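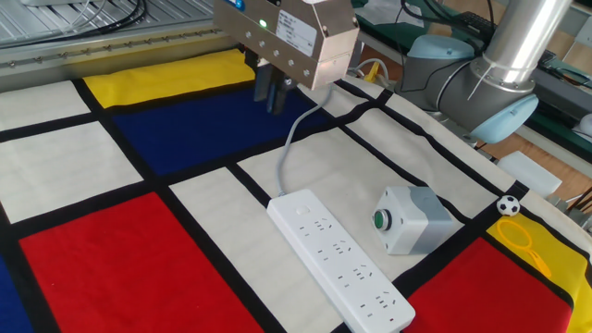

Washing printed cotton tablecloths without losing the black lines?

kerubo_s
Hi all, long-time reader and not much of a poster, so be gentle! My aunt left me a stack of printed tablecloths, mostly big geometric patterns in red, blue and yellow with heavy black lines, and I'd love to use them for real meals instead of keeping them in a drawer like she did. The trouble is I washed the first one warm with ordinary powder and the black came out looking like pencil. The red held up fine, which surprised me. Is there a way to wash these that keeps the black black, or do I just accept it and enjoy my gray lines?
Kerubo Simiyu

hemstitch28
Oh, I feel for you, I did the same to a curtain panel years ago. Cold water, inside out if it's a lined one, and skip the powder altogether. Powder doesn't always dissolve in cold and it rubs along the folds. I use a small squirt of Pokomero liquid and nothing else. And please don't soak them overnight, whatever your grandmother told you.

mrs_telel
I have to disagree a little about the soak. My mother soaked every new cloth in salt water and vinegar before its first wash and hers lasted through five children and a great many gravy accidents. I still do it. Maybe it's only habit, but I'd feel wrong skipping it.

hemstitch28
Salt and vinegar won't set a modern print, it's mostly pigment sitting on top of the cloth. It probably does no harm, I'll give you that, and it's a nice thing to do because your mother did it. But I wouldn't want Kerubo to think she's protected and then go and wash it hot.

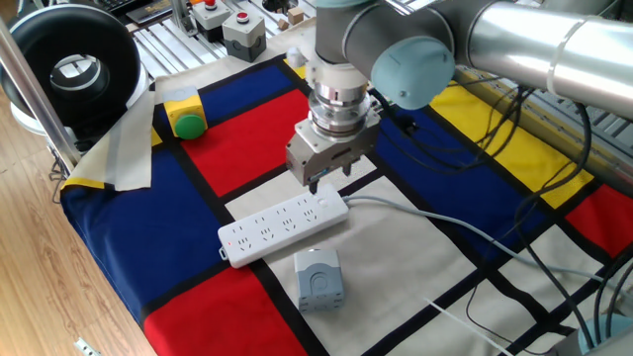
Posted by Pravesh Ntuli, 2/9/20
Member, 414 posts

Evening, everybody. I ran the linen side of a small hotel for a good long while, so I have opinions, sorry in advance! Hemstitch is right about pigment prints, in my experience. What takes the black off is friction more than water. Wash the cloth by itself or with other soft things, never with jeans or towels, on the shortest gentle cycle you have, and don't cram the drum. Then hang it in the shade, folded over the line with the wrong side out. Iron on the back while it's a touch damp and you'll get the edges to lie flat too, which they never want to do after a tumble dry.

For the one that has already faded, I'd leave it be. I tried a Rollia fabric marker on some black piping once and it looked lovely until somebody put a wet glass down on it.

mrs_telel
Well, I'll grant you both the friction. Mine always went in by hand, so perhaps that was doing the work all along and the vinegar was taking the credit. I'm keeping the vinegar, though.

kerubo_s
Thank you all so much, this is far more than I hoped for! I'm going to do the next one cold and alone, with a spoonful of vinegar for luck so that everyone is happy. Pravesh, does the shade matter if it's only out for an hour or so?

Pravesh Ntuli
An hour won't hurt it in winter. Come June I'd be stricter, especially with the reds.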